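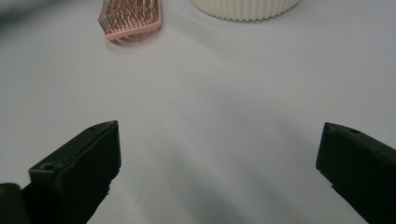 H. Ferraro
Session Coordinator, Sutomden

Search open calls... Search

I'm looking for people to come tidy a table with me in April! Really, that's most of it. Grenano is a small project on how people put away the everyday things that pile up by the bathroom mirror (hairbrushes, combs, clips, all of that), and I need folks who'll show up, sit down and put things where they think they belong.

You don't need any experience, and you certainly don't need to be neat. I've got plenty of neat people signed up already, so if your brush lives on the floor next to the bed, please write to me.

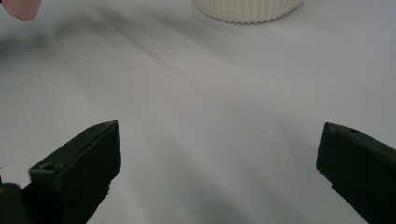
A visit takes 2 hours with a break in the middle, and I pay $220 for it, parking included. You'll be at a table the whole time. I set a few things out, you put them away, I set them out again in a different spot, and on we go. It gets repetitive (fair warning), but most people settle into it, and you're welcome to chat while you work.

Some rounds are tiny, just a pink hairbrush and a little white basket, and you'd be surprised how many opinions come up about which way a handle should point. 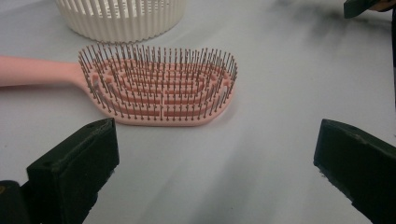 Other rounds have more on the table and take longer. You should be 18 or over, comfortable using both hands, and okay with having your sessions recorded. Please wear sleeves that push up easily and leave bracelets at home.

Sessions run in the Hatia building, ground floor, with the last one starting at 7 p.m. on Tuesday for anyone with a day job. The floor is carpeted and there are cables on it, so flat shoes, please!

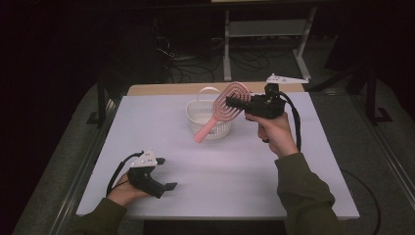

Posted by H. Ferraro | Calls for Participants

To sign up, leave your name, a phone number and the times you can't do at the Sutomden front desk, or reply through the form on our calls page. I answer everybody, usually the same evening. If you came last year you can come again, just mention it so I can give you a different set of rounds.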